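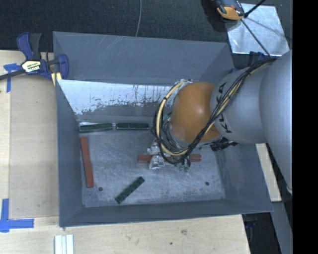 Ticket: Bin picking cell, Destholm
Opened by: Kirstin Tosh
Assigned to: Andri Auer
Priority: normal
Status: closed

Problem as reported
Cell stops with a pick timeout when a bar is lying close to a bin wall. Bars out in the open pick fine. Restarting the Nodel job clears it for a few cycles, then it comes back. Started in July, after the bin was taken off the table for cleaning.

Andri, 8:40
Pulled the log. 9 timeouts since the last restart, all with the arm low in the bin. Vision finds the bar every time. The planner throws out the grasp because it thinks the gripper will hit the wall. Please check that the bin is on its blue tape marks and the clamps are tight.

Kirstin, 9:15
Bin was off the marks at the front left. Loosened the clamps, pushed it back, tightened them again. Ran 30 picks. Better, but still timed out on bars by the back wall.

Andri, 10:05
Then the bin model is off too. Jog to the four floor corners with the pointer and send me the values. Watch the hose loop while you do it -- it swings out when the wrist turns and can rub on the rim.

Kirstin, 11:20
Values attached. Rear corners are 4 mm from what the model says, front corners match. The loop did touch the rim at the rear right corner. No damage to the cables that I can find.

Andri, 13:30
Updated the bin frame and saved it as Poon_bin_B. Old one is still there, don't load it. For the hoses, move the tie on the yellow tubing a little closer to the wrist so the loop is smaller, then turn the last joint by hand at slow speed through its full range. Nothing should pull tight.

Kirstin, 14:50
Tie moved, full range checked, no pulling. Loaded the new frame. Mixed red and green bars, including ones against the walls. No timeouts in 30 picks.

Andri, 15:10
Good. Added a corner check to the Sekura startup sheet, to be done any time the bin comes off the table. Closing.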